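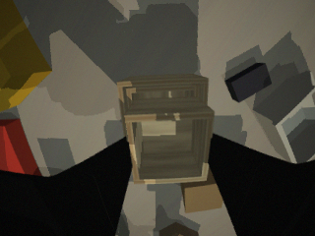

Gripper comparison in simulation, pre-run checklist, Drurinlow cell. Filled in by Jaanus Org, Monday, August 24, 2026. Two finger sets are under test, the Merus wide fingers and the Zustance narrow ones, on the same arm and the same controller settings. The wooden crate stays in the object set for both. It is open-sided, so the black fingers have to close on the outside of the frame and keep clear of the opening.

1. Scene file loads without warnings. OK.

2. Finger meshes match the CAD export. OK for Merus. Zustance export is from January, please confirm it is still current.

3. Collision shapes shown and checked. FAIL, then OK. The crate was using a single convex hull, which closed up the openings. Replaced with separate boxes for each strip. Do not go back to the old file.

4. Closing force limit set the same for both finger sets. OK, 53 N.

5. Finger travel reaches both end stops. OK.

6. Wrist camera view checked with fingers open and closed. OK with comment. The fingers take up a lot of the lower view on both sides. Anything on the floor between them is only seen through a narrow gap. Compare with the narrow set before scoring.

7. Random seed list shared by both runs. OK, 600 trials per finger set.

8. Drop test after grasp, hold time 3 seconds. OK. Timer starts when lift ends.

9. Emergency stop signal halts the simulated controller. OK, tried twice.

10. Logs written to the Mendonça share. NOT DONE. Write permission missing on my account.

Open items: 2 and 10. Erhan Akbulut to sign off when both are closed. No scored runs before then.

Comment from E. Akbulut: Item 10 fixed, try again. Still waiting on the export date for item 2.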